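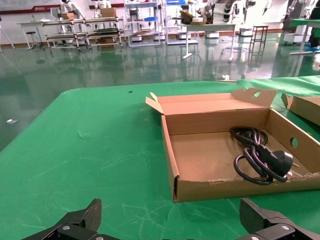 TRERKALER, July

The woman who looks after stores at Drillar doesn't believe in "might come in handy". I had gone to ask her about power cords, the black mains leads that come with everything and leave with nothing, and she was already cross.

"People say they've got a system," she said. "They've got a box. A box is where the system stopped."

Her own method is plain enough. Each lead is coiled, plug at one end, and put in a shallow cardboard carton where it can be seen. I asked if that wasn't just a nicer box. She allowed that it might be.
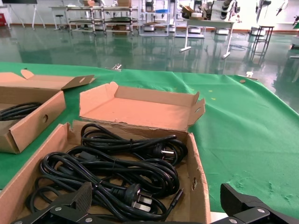

She has little time for the cartons either. They come second-hand from Arnaud, the flaps tear and the walls go soft, but they cost nothing and she won't pay for plastic tubs. "A tub with a lid on gets forgotten. I can look down into these."

I put it to her that coiling takes longer than it saves. She had timed it once: 35 minutes for a full carton, with tea. Whether anyone ever got those minutes back, she couldn't say. "I doubt it, if I'm fair. But I'm not on my knees at eight in the morning pulling at a knot." 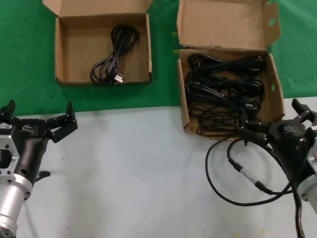 What she objects to most is the advice. A leaflet from Puvum told her to label both ends of every lead. She tried it on 100 of them, and by winter the labels had gone gummy and were sticking to one another. She peeled them off and went back to sorting by plug.

I'm not wholly persuaded. A coil with no tie seems to me a tangle waiting for its turn, and I told her so. She shrugged. Ties get lost, she said, and then people use tape, and tape is worse.

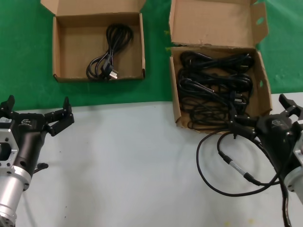 Should a spare lead be kept if no one knows what it came with?

Keep it if the plug fits your sockets and the cable isn't cracked or nicked, and check the rating before you use it. She keeps 2 of each sort at home and takes the others to the tip.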